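Ticket 441 - Thumbnails missing on listing pages after plugin update
Product: Fireck Gallery (self-hosted)
Site: Nundside Table & Home
Opened by: Aurelia Ghiță
Assigned to: Aivar Dambrauskienė
Status: Closed

Initial report

Since the February update the listing pages show gray boxes where the thumbnails should be. The full-size pictures open fine if you click through. It affects anything uploaded after the update. Older listings are OK. Tried in two browsers and on my phone, same result. I cleared the cache from the admin panel twice. 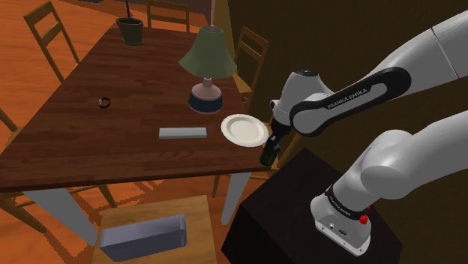 Dining table set, view with white plate.

Reply - Aivar

Thanks. Please send the following:

The last lines of the gallery error log
Output of the status page under Tools
Free disk space on the volume that holds the cache folder

Also, please don't press Rebuild All yet. On a big library it will queue everything again and the log gets hard to read.

Reply - Aurelia

Disk is fine, 41 GB free. Status page says the worker is running. The log has the same line over and over:

thumb worker: write failed, permission denied, /cache/t/500

I did press Rebuild All before I saw your message. Sorry. It stopped after 12 items and the queue has not moved.

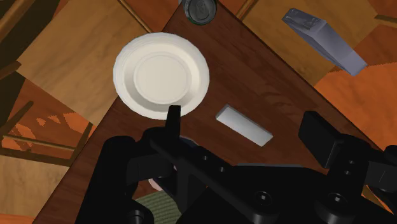 The number at the end of that path is the thumbnail width, so the worker is failing on the 500 size only. The update added that size for the new listing layout. The old layout used a smaller one, and that folder already existed with the right owner, so your older listings still have something to show.

My guess is that the update was run as root and the new folder was created with root as the owner. Can you check with ls -l on /cache/t and paste what you get? - Aivar

Reply - Aurelia

You're right, 500 belongs to root and the other folders belong to the gallery user. Our host (Bucur) runs the updates for us from their panel, so I don't have the rights to change it. I have asked them.

Reply - Aurelia, 4:20 pm

Bucur changed the owner. New uploads now get thumbnails. The ones from before the fix are still gray boxes, and the queue still says 12 done.

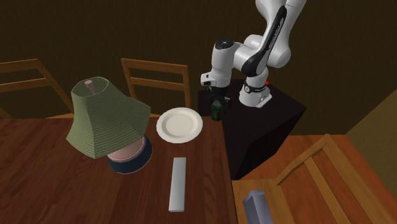
The stuck queue is a separate problem. When a job fails too many times the worker puts a lock on the queue and does not remove it by itself. To clear it:

1. Stop the worker from Tools.
2. Delete the file queue.lock in the data folder. Leave queue.db alone.
3. Start the worker.
4. Run Rebuild Missing - not Rebuild All.

If you use the Ilter cache add-on, purge it when the rebuild is done. It keeps the gray placeholder until it expires. - Aivar

Reply - Aurelia

Did all four steps. The rebuild finished over lunch and the listing pages look normal after purging Ilter. Will the next update do the same thing to the folder?

Reply - Aivar

It can, if Bucur runs it as root again. Ask them to run it as the gallery user. I have filed a bug so the installer sets the owner on any folder it creates, but I can't give you a release for that yet.

Closing. Reply here if it comes back and the ticket will reopen.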